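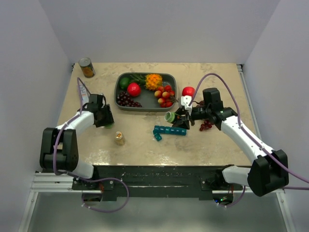

Zustach cell 2: setup and maintenance notes

This file covers the two-arm tabletop cell at the Farkanbridge lab: how it is mounted, cabled, zeroed and kept running. It does not cover the control software, which has its own README. Both arms sit at the near edge of the table, one at each corner, on plates carried by the black front panel, with the aluminum rail running the full width below it. The purple cables are left with enough slack to arc well above the links. Do not tie them down flat. A cable that is tight at full reach will pull at the gripper connector, and the connector is the part that fails first.

Maintainer: Jana Seidel
Hardware changes: Gunther Ruppert
Last revised: Saturday, April 6, 2024

Scope

The notes apply to cell 2 only. Cell 1 uses the older Jokico plates, and its bolt pattern is different. Plates are not interchangeable between the two cells, even though they look the same from the front.

Mounting

Loosen the rail nuts before fitting a plate and tighten them only when both bolts are started. Work from the inner bolt outward. The left and right plates are marked L and R on the underside.

The spacing between the two shoulder axes is 500 mm. Measure it at the plates with the arms powered off and folded. If the spacing has changed, the calibration file is no longer valid and must be made again. Moving one plate and correcting the other arm in software was tried and gave poor results near the middle of the table, where the grippers work closest together.

Enclosure

Three white walls: back, left and right. The front stays open for access. The side walls lift out of their slots. Take out the wall on the side you are working on before removing an arm, or the elbow will mark it. Clean the walls with water and a soft cloth. Solvent leaves a shiny patch that shows up in the recordings.

Cabling

Each arm has one cable run from base to gripper, clipped near the wrist. Spare length goes down behind the front panel and hangs in loops under the rail. Keep the loops off the floor.

To replace a cable:

1. Fold the arm and switch off its supply. Wait until the light at the base goes out.
2. Unplug the gripper end first, then the base end.
3. Fit the new cable at the base and lay it along the links without clipping it.
4. Move the arm by hand through its full range. Check for pull at the wrist in both directions of roll.
5. Clip the cable near the wrist and repeat step 4.
6. Power up and run the joint check.

Bought cables come in two lengths. Use the longer one on both arms.

Zeroing

Zero the arms one at a time, left arm first. The zero pose is folded, with the gripper closed and level. Raw encoder readings for the shoulder joints at zero, as last recorded:

left shoulder: 398
right shoulder: 367

A change of a few counts after a restart is normal. A larger change means the horn has slipped on its spline. Remove the horn, seat it again and repeat the zeroing. Do not write a new offset over a slipped horn — it will slip again under load.

Grippers

The finger pads wear at the tips. Swap them as a pair every 400 hours, or sooner if small objects start to turn in the jaws. Round and glossy items show pad wear before blocks do, so use an apple from the object set for the grip test. Close at the normal setting, lift, hold and rotate the wrist a quarter turn each way. Any visible turning of the object is a fail.

Finger brackets are printed in-house. Check the screw holes for cracks when the pads are off.

Table and objects

The objects on the table belong to the Seidel tray set, and the list is kept with the set. Return everything to the box before zeroing or cable work. Cans and bottles should be checked for dents and loose caps.

Wipe the table top at the end of the day. Dust from the blocks collects along the front panel and gets into the plate bolts.

Known issues

- Right gripper: slow to open after a long stop. Two full open and close cycles clear it. A replacement motor is to be fitted in June.
- Left wrist clip: works loose. Check it before each session.
- Joint check reports a timeout if both arms are started together. Start the left arm, wait for its ready message, then start the right.

Changes to this file go through Jana Seidel. Log hardware work in the cell book on the same day, with the arm, the joint and the part number.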